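Kevmont Hall - shared kitchen inspection checklist, with comments

Inspected by: Laurier Simard
Read and grumbled at by: Alaric Rosenthal
Area: ground floor kitchen, Zulis wing
Result: pass, with 2 items to fix before the January bookings start

Marks used: OK, FIX, or N/A. A mark without a comment means there was nothing worth saying, so please don't ring me to ask.

1. Floors and walkways

1.1 Floor clean, no trip hazards - OK
1.2 Mat at back door lying flat - OK. It curls when the heating comes on. I have stood on it, which is the only treatment the budget allows.
1.3 Back door opens fully from inside - OK. The recycling had been moved. I know this because it was in front of the fridge.
1.4 Mop and bucket put away - OK

2. Electrical

2.1 Kettle cord and plug sound - OK
2.2 Toaster crumb tray emptied - OK, now. It took two goes and a chopstick.
2.3 Nothing plugged in beside the sink - OK
2.4 Urn (the Bumon) shuts off when low - OK. Filled it to the minimum line, switched it on and waited. The label says 3,350 watts, so it still doesn't share an outlet with anything. The sign saying so has been laminated again and hung at a height where people taller than me can read it.
2.5 Power board under the counter - FIX. One socket is cracked. I have taped over it and written NO on the tape. Replace the whole board, don't tape the tape.

3. Fridge and food

3.1 Fridge at or below 4 degrees - OK
3.2 Everything labelled with name and date - OK, generously. One tub was labelled "soup?" and has been retired.
3.3 Raw meat on bottom shelf - N/A
3.4 Dry goods in sealed containers - OK. The flour has its lid back. Whoever borrowed the lid returned it washed, so all is forgiven.

4. Children's cups and bowls

This section is longer than it was last time. Alaric asked for more detail after the autumn playgroup, when a chipped bowl went round the table for a whole morning before a grandmother spotted it. He'll get his detail.

4.1 Kept apart from adult crockery, in a clean bin - OK. The milky plastic bin is the one to use. The wicker basket has been banned from this job and may go back to holding tea towels.

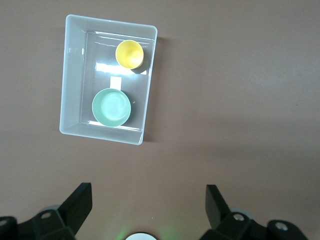

Page last changed: 12/17/21 by L. Simard

4.2 Bin sound, no splits in the rim or corners - OK. Ran a thumb the whole way along the rim and still have the thumb.
4.3 No chips, cracks or rough edges - OK for the yellow cup and the green bowl. Check the rims by touch as well as by eye, and do it under the bench light. Shiny plastic throws back so much glare that a hairline crack can hide in it quite happily.
4.4 Set down in the bin with room between them - OK. The cup goes at one end and the bowl at the other. Please don't jam the cup into the bowl to save space. Things stored that way come out stuck together, and then someone fetches a butter knife, and then I get to fill in a different form.
4.5 Bin on a flat surface, back from the edge - OK
4.6 Everything dry before the cupboard door closes - OK on the day. Air dry, no tea towels. I have seen the tea towels.
4.7 Spares on hand - FIX. The spares box has gone to the Liyanage room and not come home. If you have it, leave it on the counter and walk away. There will be no inquiry.

5. Fire and first aid

5.1 Fire blanket on its hook - OK
5.2 Extinguisher tag in date, gauge in the green - OK
5.3 First aid kit stocked - OK. Plenty of bandages. The burn gel is new and the tweezers are in there, to general astonishment.
5.4 Emergency numbers posted by the phone - OK, though the hall's own extension is 398 and the old sheet had it otherwise. Corrected in pen.
5.5 Occupancy sign, 80 persons - OK. It refers to the hall. It doesn't refer to the kitchen, whatever happened at the pancake breakfast.

Comments from Alaric Rosenthal

2.5 - Board is on order. I've seen the tape. Very clear.
4.3 - Agreed on checking by touch. Can we add it to the sheet on the cupboard door, in fewer words?
4.7 - The spares box is in my car. I was going to mention it.

Reply, L. Simard

4.3 - Done. It says FEEL THE RIMS. I expect questions.
4.7 - Left as FIX until the box is physically on the counter.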